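Learning to read my grandfather's handwriting

January 1, 2019

I spent most of the holiday break with four notebooks that belonged to my grandfather. My mother had kept them in a suitcase since he died, and in July she gave them to me because I was the one who kept asking. They cover the years he worked as a clerk at a mill office in Sarncombe, before the family moved away.

I had expected a diary. Most of it is lists: what he paid for coal, which trains ran late, who owed whom for a pair of boots. Every few pages there is a line or two about people, and those lines are the hardest to read. He wrote his numbers neatly and his sentences very fast.

For the first week I read one page a night and understood maybe half of it. His r and his n are almost the same letter. He left the crossbar off most of his t's. He also shortened words his own way, so "recd" was easy enough but "shd wh" took me two evenings (it is "should have," as far as I can tell, though I don't see where the second h comes from).

What helped most was making an alphabet. I went through pages where I was sure of the words and copied out each letter the way he made it at the start, middle and end of a word. By the time I had done that for the whole alphabet I could read a page in a quarter of the time. I also stopped trying to solve a word the moment I got stuck. I put a dash and kept going, and the same word would often come up again later, written more slowly.

I do all of this at a table, with the notebook flat and a pad next to it. I tried it on the couch and kept losing my line.

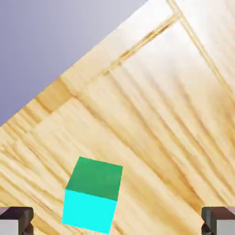

Geetha Kulkarni wrote to me after my last post to say that I should be typing up the pages exactly as they stand, misspellings and all, and keeping my guesses in a separate file. She did her aunt's letters the other way, fixing things as she went, and now she can't tell which words were her aunt's and which were hers.

I took the advice and went back over the first notebook. It was slow. I found 11 places where I had quietly corrected him, and in one of them I had changed the meaning. He had written that a man named Enar was "let of" and I had typed "let off," as if he'd been forgiven for something. Reading the next page again, I think he meant "let go." Enar isn't mentioned after that.

The typed file is at 4000 words now and I'm partway into the second notebook. This one has more about my grandmother in it, before they were married. He calls her "Miss P." for months and then one day uses her first name, in the middle of a note about the price of lamp oil.

My mother wants a printed copy when it's finished. I've told her not to expect it soon – the third notebook is mostly in pencil, and the pencil has rubbed badly on the left-hand pages.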